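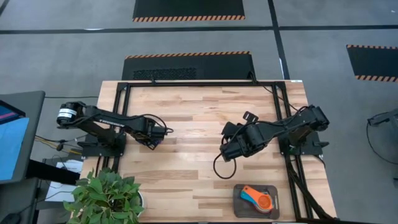
## 4. Preparing your recordings for the Tiltine player

This section explains how to bring your music into the Tiltine library and how to set the sound before the first listening. Please finish section 3 (network connection) before you continue. If you use the player only with a streaming account, you can go directly to section 5.

### 4.1 Copying the files

1. Put all albums in one main folder on your computer. Inside it, make one folder for each artist, and inside this, one folder for each album.
2. Check that every file name begins with the track number. Write 01 and 02, not 1 and 2, otherwise track 10 will be played directly after track 1.
3. Connect the USB disk to the computer and copy the main folder to it. Do not copy single tracks to the top level of the disk.
4. Eject the disk properly and connect it to the lower USB socket on the back of the player. The upper socket is for updates only.
5. On the remote control, press **Library**, then choose **Scan new disk**.

The first scan of 1000 tracks takes 36 minutes. Later scans are much shorter, as the player reads only the folders which have changed.

> **Caution:** Do not remove the disk while the blue light is blinking. The library list can be damaged, and then you must begin the scan again. The music files themselves are normally safe, but please keep a second copy on another disk.

### 4.2 Albums with more than one disc

Older box sets often give difficulties. The player sees each disc as a separate album if the album titles are not written in the same way.

1. Open the album in your tag editor.
2. Give all discs exactly the same album title. Remove additions such as "CD 1" or "Disc Two".
3. Write the disc number in the field **Disc**.
4. For collections with many singers, write "Various" in the field **Album artist**. Leave the field **Artist** as it is.
5. Save, copy the folder again and repeat the scan.

**Note:** Live recordings and operas should be played without pauses between the tracks. Go to **Playback > Gapless** and choose **On**. This setting is off when the player leaves the factory.

### 4.3 Setting the volume level

Recordings from different years are not equally loud. The player can measure them and correct the difference.

1. Choose **Sound > Level matching**.
2. Select **By album** if you usually listen to whole albums. The quiet songs then stay quiet, as the musicians wanted.
3. Select **By track** if you mostly use mixed playlists.
4. Press **OK** and wait for the message "Measuring finished". You may listen to music during this time, but the new level is used only from the next track.

Some listeners prefer no correction at all – in this case choose **Off**. With the setting **By track**, classical pieces with several movements can sound strange, for example when a slow movement becomes as loud as the finale.

> **Caution:** Before you change from **By track** to **Off**, turn the volume down to 30 or lower. Modern pop recordings may start much louder than you expect.

### 4.4 Transferring from cassette or vinyl

You need the Bastum input cable (sold separately) and a turntable or cassette deck with line output. A turntable without its own preamplifier cannot be connected directly.

1. Connect the cable to **Line in**, red plug to red socket.
2. Choose **Record > Line in** and play the loudest part of the record.
3. Turn the input level until the yellow lamp lights up sometimes and the red lamp never.
4. Go back to the beginning of the side, press **Record** and start the music.
5. At the end of the side press **Stop**. Wait until the file is saved before you turn the record over.

The player does not remove clicks or tape noise. It also does not divide the side into tracks – this must be done later on the computer.

### 4.5 If an album does not appear

- Look in **Library > Unknown**. Files without tags are collected there.
- Check that the folder path, together with the file name, is not too long.
- Error 696 means that the disk format cannot be read. Save your files in another place first, then format the disk as exFAT.

*Text: Piret Ķēniņš. Checked by Imtiaz Dissanayake, 23 August 2024.*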